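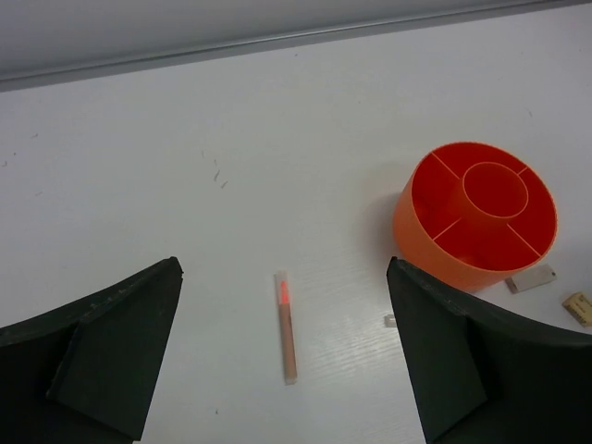 Polyxeni Alexiou
Four wedges and a tube in the middle is one section too many for a desk, if you ask me. I had a divided round pot like that for years and the center hole just ate things. Erasers went in there, a ring of mine went in there once, and I'd be poking around with a ruler to get them back. What do you all keep in the middle?

flesilley_mom
Oh, I love the middle! The middle is for scissors, handles up, and it has been since my kids were small. Wedges are markers, pencils, glue sticks, and then the one everybody throws paper clips in no matter what I say. I've got the same kind of thing in blue and it lives on the homework table (white top, shows every scuff, I've given up).

Ruchti51
I'm with Polyxeni. A plain mug does the job and you can wash it. The trouble with wedges is that short pencils sink. Once a pencil is down to a stub it lies on the bottom of that narrow corner and you have to tip the whole pot out to reach it, and then you're picking up everything else too. Short ones should just stay on the table where you can see them.

flesilley_mom
Ruchti, on the table they roll off! Mine do, anyway. I put a little wad of felt in the bottom of one wedge so the stubs sit up higher, and it's worked fine since January. Cut the felt bigger than you think, it squashes down.

Polyxeni Alexiou
Felt is a good idea, I would never have thought of that. I may have to dig mine out of the garage and try again. Does it get dirty from the pencil leads?

flesilley_mom
Filthy, ha. I change it when I remember.

joltden_dan
Different question, sorry to butt in. What's the best way to get scuffs off a white tabletop? Mine has that faint grain pattern and the little dark specks seem to settle right into it. I've tried dish soap and a soft cloth and got maybe half of them.

Ruchti51
Baking soda paste, light hand, wipe it off with a damp cloth, and try it in a back corner first. Don't use the scratchy side of a sponge, I dulled a patch on mine that way and I look at it every single morning with my coffee.

joltden_dan
Thanks, will try it this weekend. For what it's worth I keep tape in my center tube.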